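Resident's Diary: Archive of the Böttcher Seed Company
September, second entry

The reading room opened at nine, as it now does on every working morning until the end of the month. The heating had been left at its summer setting and I kept my coat on until eleven. I record this because the terms of the residency ask for a note of conditions in the room whenever papers are being handled, and because my handwriting in the first pages of the notebook is noticeably worse than in the later ones.

The morning was given to the correspondence of the Munari nursery, which supplied Böttcher with beans and peas for a little over two decades. The letters are kept in 13 boxes. I had been told to expect invoices and little else, and the first two boxes were of that kind: sacks sent, sacks received, sacks received damp. The third is a different matter. It holds a long dispute over a climbing bean which Munari sold under the name Grorkus and which Böttcher wished to list under a name of its own. The nursery held that the bean had been grown on its land for longer than the company had existed. The company replied, with great courtesy, that customers could not be expected to ask for a Grorkus across a counter.

The exchange lasted four years. The bean was listed in the end as Grorkus, with a line in smaller type advising the public how to say it. That line has not survived in any catalogue I have been shown, and I should be very glad to find it.

I took lunch on the bench by the east door. The trial beds beyond the path have been cut down for the season apart from one row of runner beans left standing for seed. The pods were brown and some had already opened. A notice asks visitors not to pick them. From the look of the lower stems, the notice has had a limited effect.

In the afternoon I turned to the packet collection, and stayed with it longer than my timetable allowed.
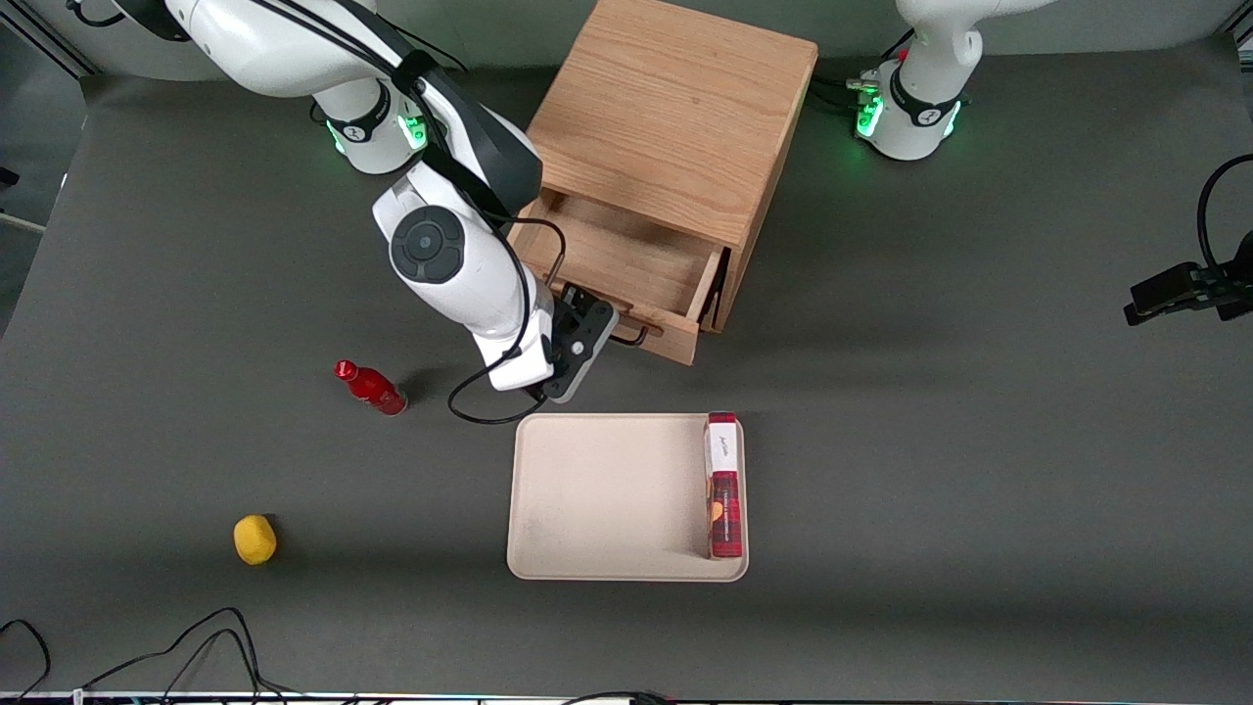 The company's seed packets are the part of the archive most often requested by outside readers, and the part least well described in the catalogue. The handlist gives 1391 packets in a single run of numbers, with no division by plant, by year or by printer. A reader wishing to see all the onions must go through the whole. I have begun a rough index of my own, arranged first by plant and then by the style of the lettering, which changes often enough to be of use in dating. I have also had to settle how furniture is to be named in it, as the old storeroom lists say only "cabinet, small" or "cabinet, other", and three different hands have used the second term for three different things. My rule is to give the wood where it is known, then the handle: an oak-grained cabinet with a thin black metal handle to the drawer is entered in those words, and may then be told from its neighbours by anyone who comes after me. The rule is dull to apply and adds a line to each entry. I intend to keep to it.

The packets themselves are better than their reputation. The early ones are plain, with the name of the plant set in heavy capitals and a blank space for the weight, which was filled in by pencil at the shop. Colour arrives with the sweet peas. There follows a period in which every vegetable is shown at the same size, so that a radish and a marrow occupy exactly the same area of paper, and then a reform, evidently ordered from above, after which the radishes shrink and are given company. I have found 33 packets for lettuce alone. The engraver was fond of a certain curled leaf in the lower left corner and used it for lettuce, for cabbage, for spinach and on one occasion for a leek.

Several packets have sowing instructions which do not agree with each other. The carrot is to be sown in March according to one printing and not before the middle of April according to the next. A pencilled note on the later of the two reads "north". I take this to mean that complaints had been received from customers in colder districts, and that the company changed the advice for everybody. The Munari letters may bear this out, as there is mention in the third box of a wet spring and of seed returned. I have marked the place.

A word on the Zusus packets, which I had hoped to leave until next month. Zusus was the company's cheaper line, sold from market stalls and by post, and it has generally been treated as a lesser copy of the main list. Having now seen a fair number side by side, I am less certain. The pictures are the same, printed in two colours where the main line has four. The growing advice, however, is fuller and more practical. The Zusus packet for broad beans tells the buyer to pinch out the tops when blackfly appear and adds that the tops may be cooked. The dearer packet mentions neither. Whoever wrote for Zusus had kept a garden, or had listened closely to somebody who did.

There is no signature, naturally. The wages books might help, if the years in question can be brought up from the lower store. I have put in a slip.

Work stopped at half past four, when the light on the long table became too poor for pencil notes. The afternoon's packets were returned to their folders in handlist order, with one exception — a parsnip whose number is repeated further on, so that either of two places may be correct. I have left it in the first with a paper flag and a note of the second.

For tomorrow: the fourth Munari box; the remaining brassicas; an enquiry to the office about the heating. The index stands at the letter L, and the draft of my quarterly statement is due before the end of the month. I have written the heading and the first paragraph. The paragraph is chiefly about beans and will need to be moved.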